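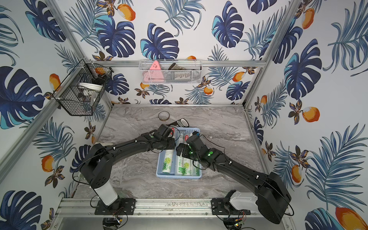 Speaker notes – why a small cartoon needs a long joke list

Good evening, and thank you for coming. My name is Bastien Barbier and I write for the animated series Duniteck. (wait for people to sit)

Start with the numbers. For season 2 we wrote 564 jokes. In the finished episodes there are maybe one third of them. Say this slowly, people always want to write it down.

Play the clip with the mayor and the broken lift, sound on. Ask who laughed before the door opened. In the first draft the door opened at once, and the joke was dead at the table reading in November.

Next point: the side characters. Langlois, the neighbour, had only one line in the pilot. Viewers wrote to us about him, so he received his own episode, number 12. I was against it – I was wrong.

Translation. "Fludari" is the name of the villain, and we keep it in every language. His puns we write again from zero. Give the example with the soup, skip the one with the goat if time is short.

Questions, roughly 10 minutes. If somebody asks about the film, say that the script is with Hetau and I have no date.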